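Hand-held gripper loses the closed position after I open it all the way

Posted in Home Builds by Kiyoshi Noguchi

I'm building a hand-held gripper at the shared shop in Jerport. Two dark fingers, one servo, trigger in the handle. It closes fine on small parts. If I open it wide and then squeeze, the left finger stops short and the right one keeps going. I have tightened everything twice. The servo is a used one from a Greltex kit and the supply is rated for 12 volts, stepped down for the servo. 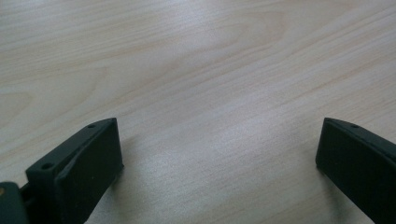 Photo: Kiyoshi Noguchi

With the fingers apart like this there is nothing between them, so it isn't a part getting in the way. It does it on the bench and in the air. Do I need a stronger servo?

gearbox_annick (Annick Roussel)
Probably not. If one finger stops and the other keeps moving, they aren't tied together anymore. Check the linkage first -- pull the servo horn and move both fingers by hand. If the left one still lags, a gear is skipping a tooth or a pivot hole has worn oval. Mine did this after more than 300 cycles. I reprinted the left gear with thicker walls and put a washer under the pivot screw. Don't crank the screws down, either. Tight pivots bind at the wide end.

imai_shop
had the same thing, bought a bigger servo, it broke the gear

Jimden
Agree with Annick on the linkage. Also look at your end stop in the code. I had the open limit set 12 degrees too far and the gears were barely touching out there. Back it off a little and try again before you reprint anything.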